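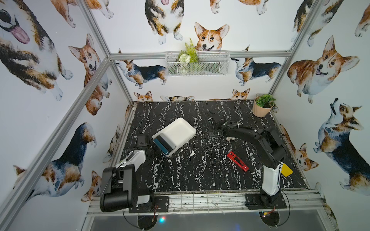
Workroom inspection – Harkstead, ground floor
Inspector: Jeanie Lindsay
Period: September
Ratings: S satisfactory, A action needed, N not applicable

1. Access and exits
1.1 Exit door opens fully from inside: S
1.2 Clear path to exit, minimum 700 mm: A
Comment: Flattened cartons stacked in the corridor outside the store. Remove to the recycling cage.
1.3 Exit sign lit: S
1.4 Door closer latches from 60 degrees: A
Comment: Stops short of the latch. Adjust the closing speed and retest.

2. Storage
2.1 Heavy items kept below shoulder height: S
2.2 Shelving fixed to wall: S
Comment: Oltero units, two brackets each. One screw replaced during inspection.
2.3 Small items held in trays or bins: S
Comment: Flat items stored on edge should sit inside the tray rim.
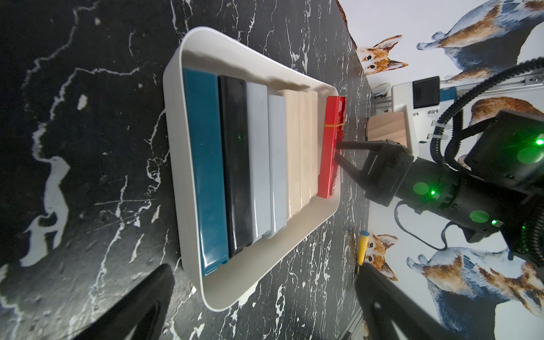
3. Walls and framing
3.1 Wall coverings flat, no lifting at joins: S
Comment: Recheck behind the radiator after the heating comes on.
3.2 Exposed metal edges capped or deburred: S
3.3 Paint sound on window reveals: A
Comment: Flaking at the north sill. Scrape, prime and repaint – colour to match existing.
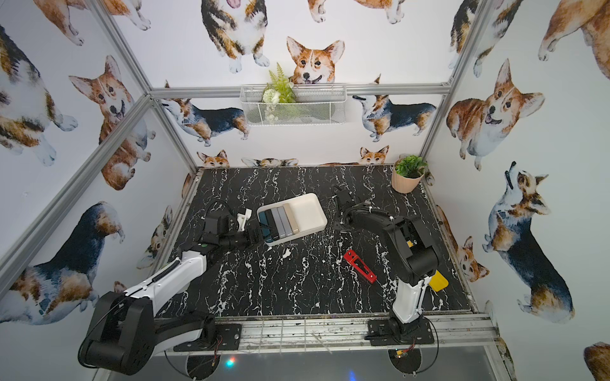
Item 3: corgi wall covering and aluminum rails.

4. Electrical
4.1 Test tags current: A
Comment: Kettle and Balen fan heater overdue. Both withdrawn from use until tested.
4.2 Power boards not daisy-chained: S
4.3 Heater rating 2000 W or less: S

5. Surfaces and floor
5.1 Worktops cleanable: S
Comment: Use neutral cleaner only. Patterned finishes make small spills hard to see, so wipe the full surface.
5.2 Floor free of trip hazards: S
Comment: Mat at the entry is curling at one corner – replace at next order from Yazdani.
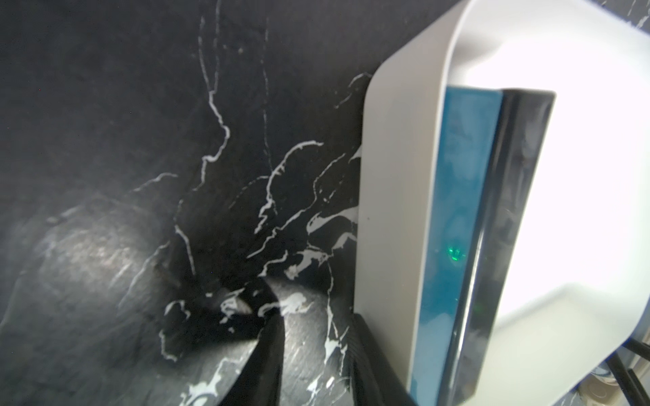 Item 5.1: black worktop, white veining.

6. Follow-up
Items marked A to be closed within 2 weeks. Item 1.2 to be cleared the same day.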